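The Board That Came Back

Furniture repair is supposed to be the next easy win for two-armed robots. Take a wooden frame with a loose back board, lift the board out, set it straight, put it back. Nalter, the firm behind a trial called Huvudano, has been saying since January that this is close to solved. Its own fault log is less cheerful.

The log lists 239 attempts, 110 of them stopped early. Most of the stops share one cause: the gripper closes a little off from where the software thinks it is, and the fingers push against hardware they were meant to miss. A metal clip on the edge of a board is a small thing to run into. 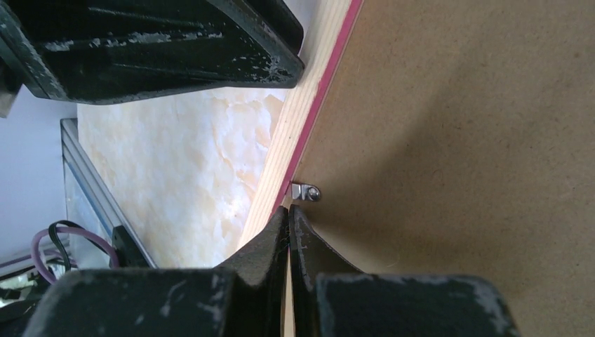

Darcy Grimshaw thinks the number of stops is good news, and told me that a machine that quits early is a machine that didn't hurt anyone. Fair enough, but the log doesn't say how hard the arms were pressing when they quit. I asked twice.

Then there is the wood itself. Get a grip on a narrow rail with no slip and no crushed edge, and you still have to know which part you are holding. In two of the logged faults, one arm held the rail while the other tried to lift the board, and each treated the other's pull as a load to fight.

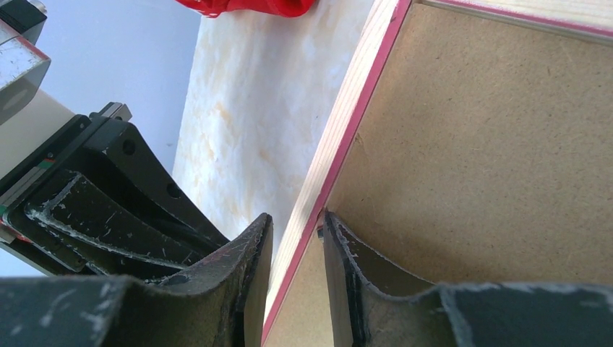

Who stops the second arm?

Under the Huvudano setup, a fault in one arm is meant to freeze both. On attempt 942 of an earlier series, the second arm kept moving for roughly a second after the first had locked. The board bent and sprang back.

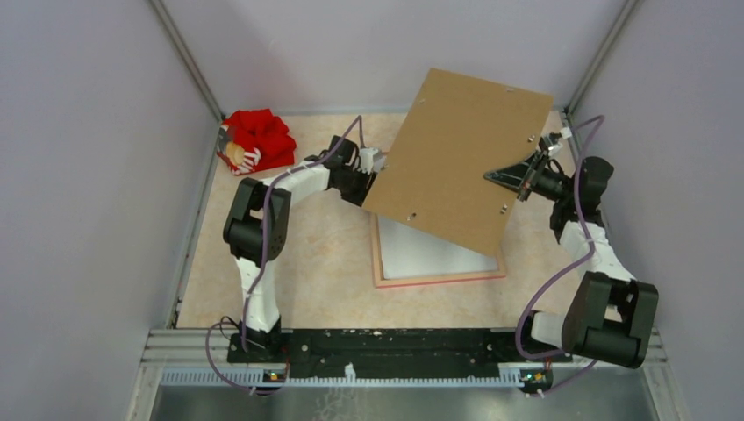 Nalter calls the delay a software matter and says it has been fixed. Nabila Fawzy, who read the log for me, would like to see the test that proves it. So would I. The company offered a new demonstration instead, with the same arms and a fresh board.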